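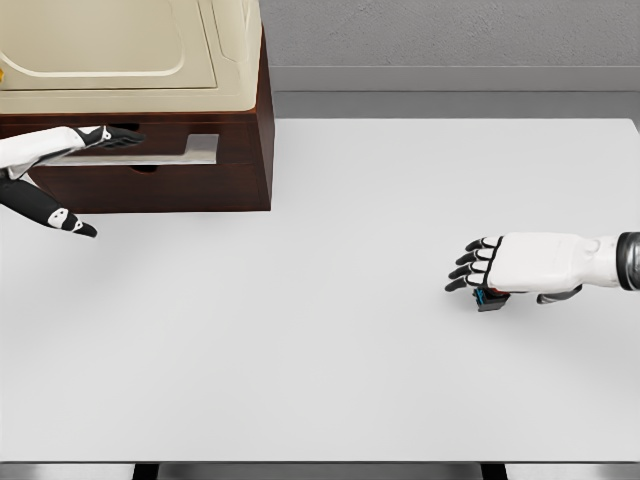
How to Live With a Night Guard (and Keep It Clean)

I've been grinding my teeth in my sleep since college. My dentist at the Trollgate clinic finally talked me into a custom night guard after she found a hairline crack in one of my back molars, and I have now worn one for 9 years. Well, three of them, one after another. I was pretty bad at looking after the first one, so I'm writing down what I do now.

Getting used to it

Put it in while you're still up and doing something. I wore mine while watching TV for the first few evenings, and by the time I went to bed my mouth had stopped fussing over it. You will drool. You will sound funny on the phone. Both of those wore off for me inside of 12 days, although I still had the odd night when I woke up and found the thing on my pillow.

A new guard should feel snug, and a little pressure is normal at first. Pain isn't. If one tooth feels like it's taking all the force, or your jaw is sore every morning, call the office and ask for an adjustment. Mine took five minutes with a little polishing tool and it felt like a completely different guard afterward! Please don't file it down yourself. I tried with an emery board and ended up with a rough spot that chewed up the inside of my cheek.

The morning routine

1. Take it out with both hands, one thumb on each side, and ease it down evenly. Pulling from one side only is how I split my first one.

2. Rinse it right away under cool water. Hot water can warp the plastic, and a warped guard won't seat properly again.

3. Brush it gently with a soft toothbrush and a drop of plain dish soap. I keep a separate brush for this (mine is green so I don't mix them up). Skip the toothpaste, especially the whitening kind - it's gritty enough to leave tiny scratches, and then the scratches hold on to gunk.

4. Rinse again, shake it off, and let it air dry all the way before it goes in the case. I stand mine on a clean paper towel while I take a shower and have breakfast.

The weekly soak

Once a week I drop it in a glass of cool water with a denture cleaning tablet. Follow the time on the package and rinse well after. I've used the Ornum tablets for a couple of years and I like that they aren't too minty, but the store brand worked fine too. Check with your dentist first if your guard has a soft inner layer, as some of those don't do well with tablets. Mine doesn't, so I never had to worry.

If you see chalky white spots, those are mineral deposits. Equal parts white vinegar and water for half an hour took care of most of mine, and the guard tasted a bit like salad until I rinsed it a third time.

Don't forget the case

I forgot the case for about a year and I'd rather not talk about what was in the hinge. Wash it with soap every few days, and get one with air holes. Keep it up high if you have a dog. Dogs love these things, and mine cost me $300 to replace.

When to get a new one

Bring it along to your checkups so the dentist can look at the fit. Cracks, holes, a loose feel or sharp edges all mean it's time to call. Same goes if you've had a new crown or filling, as the old guard may not sit right anymore. I have a crown going in this August, so I'll be getting fitted for number four.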